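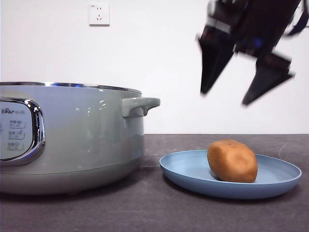
08/03/2024
By Ketsara Siriwan

The Arstead city council voted Thursday to change how small kitchen appliances are collected at the curb, ending a practice under which rice cookers, slow cookers, electric kettles and similar items were placed in the general waste stream. The new rules cover any countertop appliance with a heating element and a power cord. Microwave ovens are excluded and will still be handled under the bulky item schedule.

Collection will be carried out by Zapata, which already holds the city's contract for scrap metal and electronics. Under an amendment to that contract, the company will run a separate truck on each residential route on the second collection day of the month. Sorting will take place at the Fasard Road transfer station, where a covered bay formerly used for cardboard has been fitted with benches and a cable stripping machine.

The change follows a trial on the east side of the city, where 1362 households were given printed instructions and a tag to attach to each appliance. The trial ended in July. According to the report presented to the council, residents set out 1164 appliances during the trial period. Of those, 870 were accepted for material recovery. The remainder were rejected, most often for food residue, missing tags or batteries left in place.

The report lists cookers as the largest single category by weight. A typical unit contains an outer shell of painted steel or molded plastic, an aluminum or steel inner pot, a heating plate, a thermostat or control board, and a length of copper cord. The heating plate and cord carry most of the scrap value. The outer shell is the most difficult part to process, as coatings and plastic trim have to be separated before the metal can be sold at the higher grade.

Inner pots with nonstick coatings will be accepted but stored apart from uncoated pots. The transfer station does not have equipment to remove the coating, and the pots will be shipped in bulk to an outside processor. The council has not yet approved a price for that shipment, and the item was carried over to the next session.

Plastic housings will go to Plustix, a regional reprocessor that grinds rigid plastics into flake. Its agreement with the city limits the load to housings made of polypropylene or ABS. Housings with no resin mark, or with glued rubber parts that cannot be pulled off by hand, will be sent to landfill. The trial report recorded that unmarked housings were common among older appliances and among units bought through overseas sellers.

Residents will be asked to prepare appliances as follows. Food and water must be emptied out. Detachable cords should be wrapped and taped to the body. Glass lids should be removed and placed in the regular trash, as tempered glass is not accepted with bottles and jars. Removable batteries must be taken out and delivered to a battery drop-off point. Residents should not open the housing or cut a fixed cord.

Each household may set out 2 appliances per collection. Additional items can be brought to the Fasard Road station during normal hours at no charge. Tags will be mailed with the next utility bill and will also be available at the public library and at the station gate. An appliance without a tag will be left at the curb with a notice giving the reason.

Businesses are not covered by the new rules. Restaurants, hotels and catering firms must continue to use a private hauler for electrical equipment, including countertop units of the same type sold for home use. One council member asked whether home-based food businesses would count as households. City staff replied that the billing class of the utility account would decide the matter.

The amendment does not change the monthly collection fee. Zapata will retain revenue from the sale of copper and aluminum and will pay the city a fixed share of the revenue from steel. The company is required to submit weight records by category every quarter, along with the number of items left at the curb and the reason for each rejection.

Working appliances are not eligible for resale under the contract. A proposal to set aside usable units for donation was discussed but not included, pending advice on electrical testing and liability. Staff were directed to return with an estimate of testing costs.

Route calendars will be posted on the city website after the truck assignments are final. Apartment buildings with shared containers will receive separate instructions through the property manager.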